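# Gonance Hand-Held Gripper Kit: Progress Report to Tretbridge

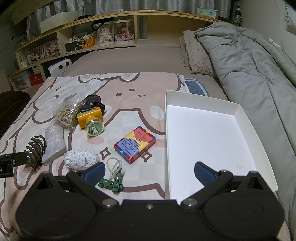
*Fig. 1. Gonance kit over a bedroom sorting layout, blue finger pads open, tray at right.*

Prepared by Shalini Goel, Rarix
6 March 2020

## 1. Status

The evaluation is on schedule except for the durability work, which started late. The first two of four work packages are closed. The third, household sorting, is in progress and accounts for most of this report. The fourth, a purchase recommendation, has not started and remains due in July.

Tretbridge asked whether the Gonance kit is fit to buy as a standard tool for recording hand-guided grasping demonstrations in ordinary homes. Our interim answer is a conditional yes. The mechanical part of the kit is sound. The software and the documentation are behind it, and two items in section 6 need a reply from the supplier before we would sign an order.

## 2. What was supplied

Ahuja, the regional distributor, delivered 2 kits. Each contained the gripper body, a set of blue finger pads, a mounting bracket, a hex key, a charging lead and a printed quick-start card. Spare pads were listed on the packing slip but were missing from both boxes. Ahuja sent them on after one reminder.

Assembly from the card is possible without the full manual, but step 4 shows the jaw arms in the wrong orientation. Both of our operators followed the drawing, found the arms would not close, and reversed them. The online manual has the correct drawing.

## 3. Work completed

**WP1, bench checks.** Jaw travel, closing symmetry and trigger feel were checked on both units. Unit A closed evenly. Unit B had a slight lag on the right arm, traced to an overtightened pivot screw. It was backed off, marked with paint and has held its setting. No torque value is given in the manual, and we have asked for one.

**WP2, operator training.** Four operators were trained. None had used a hand-held gripper before. The main fault in early recordings was speed: operators moved as they would with a bare hand, and tracking dropped out during fast reaches. A short drill with repeated slow approaches corrected this for three of them. The fourth still rushes the return movement, and those segments are trimmed before upload.

## 4. Household sorting (WP3)

The task is simple to state. Small objects are spread on a bed and the operator moves them one at a time into a shallow tray. A bed was chosen over a table for most sessions in this package because soft surfaces are where our earlier tool did badly: its tips dug into the bedding and dragged the fabric along with the object.

We have recorded 614 grasp attempts to date. Every attempt is logged, including misses. A session is limited to 20 minutes, after which the operator rests. Wrist fatigue was the most common complaint in the operator notes, and the weight of the unit is the reason given most often.

Findings by object type:

- **Boxed and rigid items.** Small card boxes and similar shapes are picked up reliably from either side. The pads do not mark printed card.
- **Yarn and twine.** A ball of yarn compresses and then holds well. Twine in a plastic bag is less predictable. If the pads close on the bag alone, the contents swing and the grasp often has to be repeated.
- **Flat packets.** The weakest category. A packet lying flush on bedding has to be pinched by an edge, and operators tend to push down into the mattress to reach it. The fabric is sometimes caught with the packet.
- **Cable ties and clothespins.** Loose bundles of cable ties are easy to lift but hard to release cleanly, as a loop can stay hooked over a finger. Clothespins present no difficulty when approached across their width.
- **Headlamps.** The lamp body is a good target. The elastic strap trails and can sweep other objects out of place, so operators now leave more space next to it.

The blue pads stand out well against the black body and against every bedspread we have used so far. This has helped our annotators, who mark the moment of contact by eye. We have not tested the kit over blue bedding and intend to do so.

## 5. Durability

Pad wear is visible at the tips of the set fitted to unit A, mostly as a dull patch on the inner face. Grip has not changed in a way the operators can feel. The supplier's guidance is to replace pads "as needed," and we would prefer a stated interval. Our durability run on unit B is too short to report.

One screw near an arm tip worked loose on unit A during transport between homes. Nothing was lost. Operators now check all visible screws before each session — it takes under a minute and has been added to the session sheet.

## 6. Open issues

1. **Clock drift.** On longer recordings the jaw position log and the video separate by enough to affect contact labels. The supplier has acknowledged the fault and promised a firmware update. No release date has been given.
2. **Torque values.** Requested from the supplier through Ahuja. No reply yet.
3. **Export tool.** Sessions with a space in the name fail to export, with no error message. We rename them by hand.
4. **Packing slips.** Contents should be checked on receipt for any future order.

## 7. Spending

A replacement pad set and one additional mounting bracket were bought from Ahuja for $225, charged to the consumables line. No other unplanned purchases were made. Operator hours are slightly under plan because of the late start on durability, and we ask to carry the unused hours forward into the next period.

## 8. Next period

Remaining WP3 sessions will concentrate on flat packets and bagged items, with a lower approach angle that one operator has been trying. We will also run a small set on bare tabletops for comparison, using the same objects and the same tray. The durability run on unit B continues alongside.

If the firmware update arrives in time, the drift test will be repeated on both units before WP4 begins. If it does not, the July recommendation will be written on the current firmware and will say so. Tretbridge is asked to confirm by return whether that is acceptable.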